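Zudance Tries a Postcard, and 400 Knitters Write Back
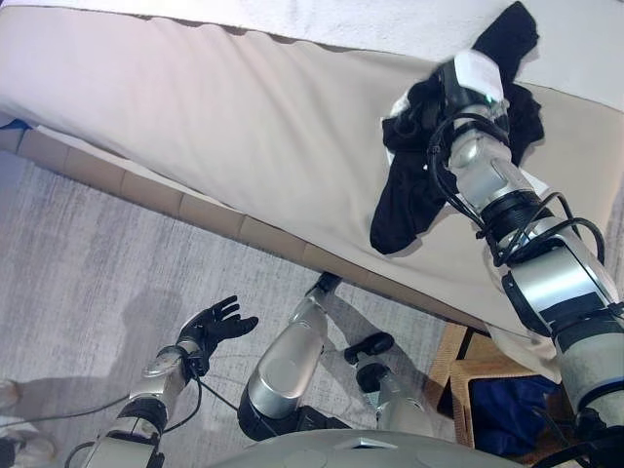

Email & Retention

Anyone who has ever signed up for a monthly box of something nice knows how the first few weeks go. The welcome email arrives, then another one with a discount for a friend, then a cheerful reminder that the next shipment is on its way, and before long there's a whole drift of messages sitting unopened under the dentist and the electric company. Zudance, a small subscription service that mails yarn, patterns and bits of knitting hardware to crafters around the country, decided this spring to put one question on a paper postcard and see what came of it.

The card went into 4,000 boxes in March, tucked on top of the yarn so it would be the first thing out of the tissue paper. On the front was a drawing of a half-finished sock. On the back it asked, "What are you making, and who is it for?" with plenty of lines to write on and the return postage already paid. There was no code to scan and no prize drawing, and the card didn't ask for an email address, although each one had a small customer number in the corner so the staff could tell who had sent it.

By the end of the following month 400 of the cards had come back, which works out to one in ten. Humaira Rind, who runs customer marketing for the company, had privately been hoping for 100.

"I had one shoebox ready for them, and I thought I was being optimistic," Rind said. "Then the mail carrier started bringing them in with a rubber band around the stack, and we all stopped working for a while to read them, I'm afraid."

Plenty of people ran out of lines and kept going up the margins. One woman was working on a baby blanket for a grandchild whose parents hadn't picked a name yet, and she listed the names she was hoping they'd skip. A retired bus driver was on his third attempt at the same hat. Several customers confessed that they hadn't made anything at all from the last few boxes and were simply enjoying having the yarn in the house, a group Rind says she is especially fond of (and one that turned out to be a good deal larger than the company had guessed!).

Those replies have gone on to shape the emails that Zudance sends. Until this spring every subscriber received the same newsletter, with the pattern of the month at the top and a row of add-on products below it. Now the people who wrote back get one of several versions, depending on what they said. Gift knitters hear about sizing and about finishing in time for a birthday. The yarn collectors get more about color and the farms and mills behind each skein, and a good deal less nagging about patterns. Beginners are sent a short note when their box ships, with a phone number they can call if they get stuck in the first few rows.

Sorting it all took some doing. The cards were typed up by hand over two weeks and the answers loaded into Flernent, the email program the company already used for its newsletter. Jouko Hyvönen, a consultant with the retention agency Stalum, helped set up the groups and talked the team out of making far too many of them.

"Everybody wants a special email for the man with the hat, and I understand it, I wanted one too," Hyvönen said. "But somebody has to write all those emails every month, and at Zudance that somebody also packs boxes."

Hyvönen is careful about what he'll claim for the results so far. People who take the trouble to fill out a postcard are probably the ones who would have stayed anyway, he pointed out, and one spring isn't long enough to say much about cancellations. What he can say is that the tailored newsletters are opened about twice as often as the old one was by those same customers, and that more of them are hitting reply, sometimes with a picture of the finished sweater attached. Rind answers as many of those as she can before lunch.

Other box companies have been watching with some interest. Bisht, which sends out loose-leaf tea and has shared a warehouse with Zudance for several years, is planning a card of its own for the fall, asking subscribers what time of day they put the kettle on and what they like to have with it. The two companies may split the cost of printing if they can agree on the paper, a conversation that has apparently been going on for some time.

Zudance plans to send a second postcard later in the year to everyone who didn't answer the first, with a different drawing and a shorter question. Rind hasn't settled on the wording yet. She would like to ask about the oldest unfinished project in the closet, and a couple of her coworkers worry that this might make people feel guilty. Subscribers with an opinion on the matter can send it along with their next order, or write it on the back of the March card if they still have one lying around, as the prepaid postage is good through the end of the year.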